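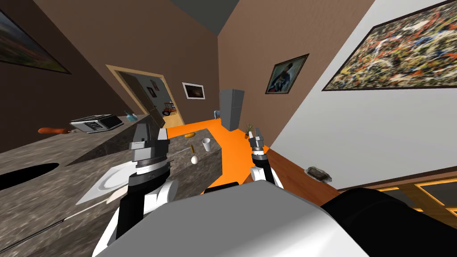 Watcombe Junior 428 Snowboard Boots: Review

Our daughter rode in these for 16 days last season, mostly at Gillwood, with a couple of trips up to Morgan when the snow was thin lower down. She is a light rider, past the beginner stage, and she likes small jumps and the easy side of the park.

Fit

The 428 runs short. We ordered her street shoe size and had to send it back for one a half size up. The toe box is wide enough for a thick sock. The liner was stiff for the first 2 days and she complained about her shins, then it softened up and we heard no more about it. Heel hold is good for a kids' boot.

Lacing

There is a single dial on the tongue and a strap across the ankle. She can work both with gloves on. The dial loosened a little on long runs and needed a few clicks at the lift line. If your child has narrow feet, you will probably be cranking it down all the way.

Warmth and wear

Warm enough on most days. On the coldest mornings at Morgan she came in early with cold toes. The liners pull out and dry overnight near a heater. The rubber on the left toe has started to peel, and I glued it in August when I got the gear out to check sizes.

Compared with the Ladard

Her older pair were Ladards. Those were softer and easier to walk in, but the heel lifted on toe-side turns. The Watcombe is heavier and holds the foot better.

Rating: 4 out of 5. I took off a point for the toe rubber. We'd buy them again in the next size.

Posted September 26, 2026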